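Not the washing-up, not yet

Renu Prajapati has been asked the same thing at every family gathering for years. When is one of your machines going to do my ironing?

"I tell them to buy shirts that don't need it," she says.

Prajapati works at Narnetti, a small firm that writes and tests control software for robot arms. Before that she spent nine years at Ultgate, which fits out packing lines, and she still thinks of herself as a shop-floor person. We met on a Monday in November, in the canteen upstairs from the workshop, and talked for most of the morning.

I wanted to know where things stand. Every few months there is a new film of a machine folding a towel or loading a dishwasher, and it is hard for an outsider to tell what has been achieved and what has been edited. Prajapati watches them too. The first thing she looks for is a cut.

"If it's one take, real speed, I'm interested. If it's speeded up, I want to know by how much. A towel in 90 seconds is fine if you're out at work while it happens. But then somebody has to be sure it won't pull the basket over while you're out."

Her own view is that shop floors are well ahead of homes and will stay there for some time. At Ultgate she helped to put in a cell that lifted cartons from a belt and set them on a pallet. The cartons were all one size. They came from one direction, the right way up, and there was a fence to keep people out.

"It ran all night and it was very dull, and that's what the customer had paid for," she says. "Then they changed the tape on the cartons. It was shinier, and the sensor didn't like it. We were there until seven in the evening putting up a bit of card to block the light."

She doesn't tell the story against the machine. A person would not have noticed the tape, she says, and people who haven't worked with these systems find it hard to believe how much a small change can matter. A kitchen is made of small changes. The mugs don't match, somebody has left a fork in the bowl, the sun comes round at four o'clock.

So which chores are close? Prajapati is willing to give a short list. Floors have been done, more or less, if you pick your socks up first. Mowing the lawn likewise. In shops and warehouses, moving full cages from one end of the building to the other is ordinary work for a machine now, and so is counting stock on shelves at night. Picking single items out of a mixed bin is possible, with somebody nearby for the ones that get stuck.

"Stacking shelves, I'd say partly. Tins, yes. Bags of salad, no. I wouldn't want to be the one cleaning up."

Desilari, a chain of grocers that has tried an arm in one of its back rooms, came to much the same conclusion. Seema Uniyal ran that trial and now advises other shops on whether to bother. She joined us by phone for half an hour.

"We gave it one job, which was clearing returned goods off a counter and into trays," Uniyal says. "It managed 300 items on its best day. One of our staff would do that before lunch and serve customers as well. But it was a horrible job and no one wanted it, so the staff were quite sorry when it went."

It went because of the supervision. Someone had to go over whenever an item rolled or lay flat against the side, and it was always the busiest person. Uniyal thinks the sums would have worked if one helper could have looked after several shops from a desk. Desilari had only the one arm, so she never found out.

I asked them both about pushing. Most people picture a robot hand closing round a cup, but a good deal of tidying is done without gripping anything. You sweep crumbs to the edge with your palm. You nudge the salt out of the way.

"You do it without looking," Prajapati says. "And it's harder for a machine than picking up, in a way. Once you've got hold of a thing you know where it is. If you push it, it might turn, or it might go off to one side and take its neighbour with it -- and every shape does that differently."

Pushing is much of what goes on downstairs. The set-up is plain: an arm with a rod on the end, a board, and some plastic blocks to be moved about.
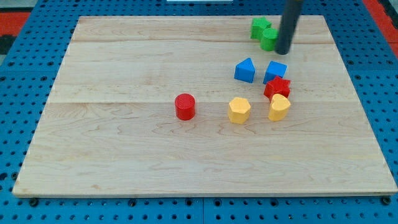
The rod beside the green cylinder, with the star just behind it. Two blocks of each colour.

An instruction might be to bring the red pieces together, or to move the blue cube to the left side of the board. It sounds like a game for a toddler, and Prajapati doesn't mind people saying so.

"A toddler is very good. I'd be pleased with a toddler."

What she wants from the blocks is recovery. An arm that goes wrong should see that it has gone wrong and try from the other side, with nobody typing anything in. She would sooner have that than a faster arm. It is what the packing cell lacked when the tape changed, and what Desilari was paying a busy person to supply.

Kamolrat, a maker of kitchen fittings, has asked Narnetti whether the same software could clear a worktop. Prajapati told them it could be tried with dry, unbreakable things and a raised edge. They are still talking.

Uniyal is less patient. She would like a machine that wipes down a deli counter at closing time, and she would pay for it tomorrow.

"Just the flat bit," she says. "I'll do the corners."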